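November, open day notes, Tekovcombe

Doors at 10, first visitors in before we had the side table wired. Moved the Stevia demo to the wall so people could stand on three sides of it, which meant running the cables again. They still cross the floor. Need tape or a cable cover next time.

Ran the bun task in short slots all morning. Left arm on the lid, right arm on the buns, plate to the right of the pot. Boveo sent a group of 6 and they stayed for two slots. Most of their questions were about grip force on soft food and how often we clean the fingers. I said after every slot, and we did keep to that.

Things to fix:
Lid handle is flat and slick. Left gripper slipped on it twice before lunch. Try thin rubber on the fingertips.
Right arm comes down a little too far over the plate. Raised the release height by 5 mm at noon and left it there.
The steamer has to go back to the same spot after every refill. Put pencil marks on the table.

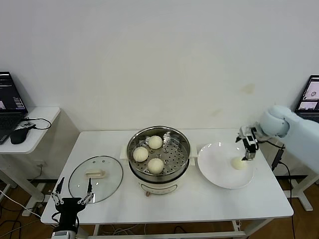 Afternoon was quieter. The Ebihara people came at 2 and wanted to see the transfer at half speed, so we did it that way and then at normal speed. They asked for the logs. I said we would send the ones from after the height change, since the earlier ones aren't much use to them.

Shut down at 5. Both arms parked, pot emptied and drying by the sink. Still to do: copy the logs off both laptops, order more buns, find the spare mouse.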